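Re: [chores] Is tidying solved?

On 5/12/25, the Flusby list digest wrote:

> The Jedard arm cleared 39 of 44 items at the MacKinnon trial. I'd call tidying up a done deal. Laundry next?

I wouldn't. I read the same write-up, and those 44 items were mostly blocks and cups, set well apart on a bare table. My house doesn't look like that and I doubt yours does. Soft things squash, tags catch, and baskets have rims and handles to snag on.
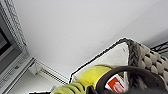

*Gripper's view: something yellow-green, with a woven basket beyond it.*

Five misses in 44 also means I'm walking behind the thing picking up after it. Cesteo claimed the same kind of score in March, and then a footnote said a person had reset the arm 7 times. Give me one full toy basket, sorted and put back on the shelf, no resets, and I'll listen.
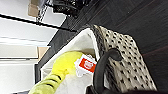 Cesteo's footnote covered all 3 rooms, so be fair to them. MacKinnon hasn't said a word about resets either way, and I'd like to see that log before we argue about laundry.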